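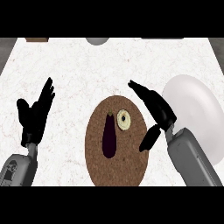 Newsroom > Press releases > Kitchen automation

Search our news Go

Condent brings robot arms to the prep counter at the Mondlow kitchen

Mondlow, 2 May 2021 – I run the prep team at Condent's Mondlow kitchen, and I asked if I could write this one myself, seeing as it's my counter we're talking about! Starting in September, we'll have Iken working alongside us. Iken is the two-armed prep system we've been planning with the engineers at Navaratnam, and it's going to take on a good chunk of the fetching, holding and plating that fills our mornings.

We've been building the whole thing in simulation first. Navaratnam put together a virtual counter with a cutting board, a plate and vegetables, and for months my crew has been dropping in on those sessions and telling the engineers what they got wrong (plenty, at first – they had never worked a lunch rush). So far Iken has been through 2473 simulated runs, and we've sent back 321 comments. I wrote a lot of those, sorry.

So what changes for us? There are 39 people on the prep team and all of us are staying. Three of my cooks have already started training as cell leads, which means they'll set up the day's tasks, check the work and stop the arms whenever they don't like what they see. It's a new job with a higher pay grade, and I'm thrilled for them. Everybody else gets shorter stretches at the board and more time on sauces, seasoning and tasting, the stuff most of us got into kitchens for.

I won't pretend everyone was sold on day one. My own wrists were in favor right away, but some of the crew worried about their hours, and we talked that through with management before anything got signed. Hours stay as they are, and the early shift now starts later – hooray!

Iken will begin on one counter, with vegetables only. We'll add a second counter when the crew says it's ready.

Press questions and visit requests can go to the Condent press desk in Mondlow.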